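What I learned from making a small arm guess less

14 March 2020

I promised a few of you a longer write-up back in January, when all I had was a notebook full of tally marks and a strong opinion. The tally marks have since turned into a spreadsheet, and the opinion has changed quite a bit, so I'm glad I waited.

If you're new, the project is called Wurkinach. It's a hobby-sized attempt to get a toy-scale arm to learn picking up bricks and dropping them in a box, starting from examples where I drive it by hand. The code that does the learning is a little library I call Jornomell, which began life as a weekend of cleaning up and has been growing ever since (my weekends have suffered). The arm is cheap, it's a bit wobbly at the shoulder, and I've grown very fond of it.

The question

When you teach an arm by showing it examples, the usual setup looks at a camera picture and predicts the next small move. Then it looks again, predicts again, and so on until the brick is in the box or on the floor. Each little prediction is slightly off, and the errors pile up. You can see it happen: the gripper drifts left, and now it's looking at a situation I never showed it, so the next move is worse, and pretty soon it's hovering over bare tabletop opening and closing on air.

One idea that comes up a lot is to predict a short run of moves at once and carry them all out before looking again. I'll call that a chunk. I wanted to know how long a chunk should be on an arm like mine, where the joints have slop in them and a plan made a second ago may already be a little wrong.

What I did

I recorded 1000 demonstrations over the winter, which is a lot of evenings with a cup of tea going cold. Every one starts with bricks spread on the table and ends with a brick in the box. I moved things around between runs and tried hard not to be tidy about it, because I noticed early on that I have a habit of lining things up, and the model picks up on habits like that faster than it picks up on anything useful.

Then I trained the same network three times. The only difference was the chunk length: 3 moves, 15 moves, or 30 moves. Same data, same picture size, same number of passes through the data. I did the test runs in shuffled order so that a warm motor or a change in the light wouldn't favor one of them.

What came out

The middle one won, and by more than I'd have bet. With chunks of 15 the arm went to a brick with something like confidence, closed on it, and carried it over in one smooth sweep. I may have clapped the first time.

The short chunks were the twitchy ones. The arm would get close and then dither, going down a bit and back up a bit. I think this comes from me. In my demonstrations I often paused right above a brick to line up the fingers, so the model learned that being above a brick is a fine reason to stay put. If it only plans three moves ahead, it can stay put for a very long time!

The long chunks had the opposite trouble. They looked lovely all the way to the table and then missed by a finger's width, and carried on to the box holding nothing at all, with no chance to look again until the whole run was finished.

The trip to the box was easy for all three, provided there was a brick in the grip. Almost all the difference was in the reach and the grab.

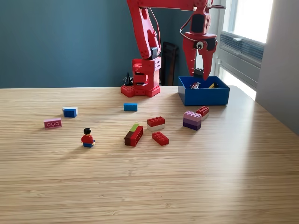 What I'm still unsure about

Every one of my results comes from one arm on one table, so please don't carry the number 15 off to your own machine and expect it to behave. A stiffer arm might do well with longer plans. I also never tried blending overlapping chunks, where you make a new plan before the old one is done and average the two. Levine, the old desktop that does my training, was busy enough as it was, and I named it in a more hopeful mood than it deserves.

I'd like to go back through the demonstrations, too, and trim out my long pauses. If the dithering goes away with the short chunks, then chunk length was partly covering for my own hesitation, and the whole comparison needs another look. That's next on the list, along with tightening the shoulder.

The spreadsheet and the training settings are in the Luangrath folder with the rest of the project files. The notes in there are messier than this post, and a few of the early rows use an older way of marking a dropped brick, so read the first tab before you sort anything.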